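Filed under: Opinion / Storage and Sorting

One deep basket is the wrong place to sort from

Most advice on toy storage starts with the container. Stamon sells bins by volume, Vurnilen by color, and both assume that once everything is off the floor the job is done. I disagree. A deep basket holds a lot, but it holds it in layers, and cloth makes the layers worse. 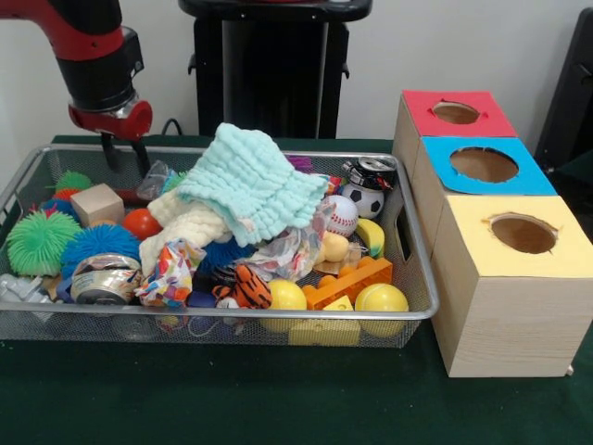 Mixed basket, three boxes with round openings alongside.

A ball is easy to find by color and shape. Cover it with a knitted cloth and it is out of the inventory until the cloth moves. Fabric should therefore come out first, whatever the sorting plan says. I would go further and store it separately, folded, in a shallow drawer. A mixed load of 36 pieces with 2 cloths in it takes longer to sort than the same load without them, and the difference is all in the lifting and looking.

Hard items are the second problem. A tin can on its side makes a pocket that small balls roll into, and in a mesh basket they tend to settle along the wall.

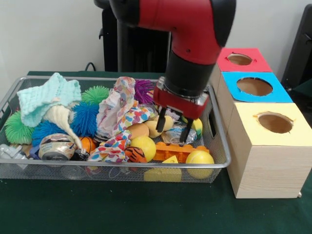
Photo: Salline workshop archive

Spiky rubber balls deserve a note of their own. They catch on knitwear and come up with it, so the person lifting the cloth gets a ball as well, usually dropped on the way. Smooth balls do not do this. If only one category gets its own box, I would give it to the spiky ones.

As for the boxes, I prefer a cube with a round hole in a colored face to an open crate. The hole sets a size limit and the color works as a label for anyone who cannot read yet. The drawback is checking the contents, for which there is no good answer short of tipping the box out. Janssen recommends a minimum of 6 categories for a playroom. Three is enough, in my view - past that, adults start arguing over where a plush cone belongs.
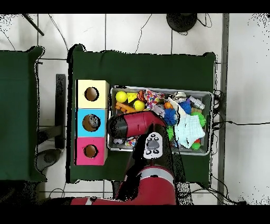
Boxes in yellow, blue and pink, with a tray of toys beside them.

I would also put the boxes beside the basket, close enough to reach without getting up. In June I moved mine 14 inches nearer and left the categories alone. Sorting has been quicker, and fewer pieces end up under the shelf.

Contact | Copyright Salline | Back to top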